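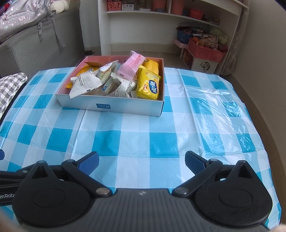 Written rules for hand-held grippers tend to begin with the tool and end with the tool. The guide that Prenance put into use in October begins with the table. Its first section asks the operator to look at what is on the work surface, decide which items a two-finger gripper can fairly be asked to handle, and record that decision before the first grasp. A shallow cardboard box of individually wrapped snacks is the sort of case the authors had in mind. The packets lean on one another, one droops over the front rim, and a clear one rests low in the pile beside a crumpled white wrapper. Each of them will respond differently to two pads closing from the sides.

The guide was drafted by Imani Esposito, who oversees field practice at Prenance, with Sugeng Purba and Hok-lam Shek of the Hirnmont test laboratory. It runs to 23 pages and applies to all demonstration work done in private homes, where operators use grippers held in the hand to show a robot how everyday tasks are performed.

Home settings were for years treated as an informal extension of the laboratory. Operators received a short briefing, and sessions were judged mainly by the number of completed grasps. Reviewers at Hirnmont found that two operators given the same task would often produce recordings that could not be compared. One would square up every packet before starting. Another would leave the pile alone and work from the top.

"We were grading people against a rule that had never been written down," Esposito said. "That is unfair to the operator, and it gives you poor data."

The new guide settles the matter in favor of the pile as found. Items may be moved before a session only when they present a hazard or when the household asks. Once recording starts, an operator may not straighten a package with a free finger or tilt the container to bring an item closer. If a grasp fails, the attempt stays in the record, and the operator returns the gripper to the open position before trying again.

Soft packaging receives a section of its own. Operators are told to approach a sealed packet at its crimped end where that end is exposed, and to close slowly enough that the film can fold between the pads. Squeezing the middle of a packet is discouraged. Food that is crushed or opened during a session must be set aside and reported to the household, which decides whether it is to be replaced.

Surfaces are covered as well. Plastic tablecloths can slide under a light box, and glossy areas throw back bright reflections that make edges hard to find in a recording. The guide permits a change of lamp or a drawn curtain. It does not permit removal of the cloth unless the household agrees.

Some provisions have met resistance. Ayodele Danladi, who trains operators at Ganum, supports the rule on failed grasps but considers the limit of 70 minutes per session too generous.

"The wrist tires well before that," Danladi said. "I would rather see a break written in after every 5 attempts on a difficult item."

Purba said the limit will be reviewed once more sessions have been logged. A separate request, from Nayeli Meléndez of the equipment firm Dvorak, would add a pad inspection at the start of each visit, with worn surfaces noted by side. That text has been accepted and will appear in the second edition, together with a one-page checklist for households.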